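Laundry Project: Where Does the Time Go?
Household Systems project report, group 4
Written up by Freya Tunstall, with Primo Farina and Tamás Oláh

So our group picked laundry! I'll admit I voted for the dishwasher project, but Primo pointed out that everybody in Dirnton House complains about laundry and hardly anyone complains about dishes, so laundry it was. We wanted to know which part of a wash eats up the most of a person's attention, and whether a few cheap changes to the room would help.

What we did

We kept a log sheet on the wall for the whole of October. Anybody who ran a load wrote down when they started sorting, when the door closed, when they came back and when the basket was empty again. We ended up with 98 usable loads (there were more, but some people only wrote a start time, and one sheet got used as a shopping list). Added together that came to 1,796 minutes of hands-on time, not counting the time the machine was running by itself.

I thought folding would win by a mile. It did not! The biggest chunk was the bit I'd never even thought of as a job, which is getting things in and out of the basket. People dig. They pull out one item, look at it, put it back, go looking for its friends. Small stuff like washcloths and dish towels was the worst for this, and it ends up in a wad at one side of the basket.
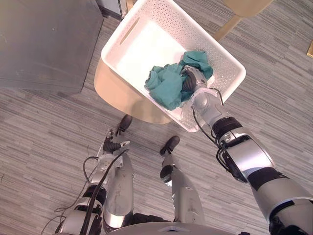 Callum Bainbridge thought we were being unfair to baskets, and that the real trouble was people washing three towels at a time when they could wait for a full load. Fair point, and we went back to the log to check. Small loads did take less handling in total, but per item they were much slower, so he was half right and we put a line about it in the results.

The basket test

We tried two kinds. The Hinds is a tall hamper, and the Nudell is a low one with holes in the sides. Each cost us less than the 50 dollars we'd been given for it. Everyone liked how the tall one looked and then nobody wanted to reach down to the bottom of it. With the low one you can just see what's left, and if you tip it a little the last things slide to where you can grab them. Tamás wanted to drill extra holes in the tall one and we talked him out of it.

The drum check

Page last changed: October, 4:15 pm

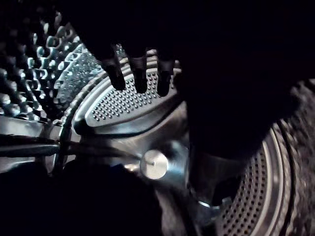

Last edited in October, 4:15 pm, by Freya Tunstall

Our second change cost nothing at all. We taped a note by the washer asking people to feel inside the drum before walking away, especially around the raised paddle with the little holes in it, where a sock can sit and not get noticed. Steel is shiny and the inside of a drum is still surprisingly dark once you lean in and block the light, so we said to use your hand as well as your eyes.

Before the note, the log had plenty of "came back for a sock" entries. After it, far fewer. We can't prove the note did it (Pauline Bunting, when she read our draft, asked if people had just gotten bored of writing it down, and we don't have a good answer to that).

What we'd change

More loads, for one. We were hoping for 200. I'd also put a pen on a string, because ours kept vanishing, and I'd have a separate column for sheets, which threw off the folding numbers. Primo would like to try the Tolero drying rack next and see if hanging things straight from the drum skips the basket completely. The low basket is staying in the laundry room for now, and the blank log sheets are in the folder by the door if next term's group wants them.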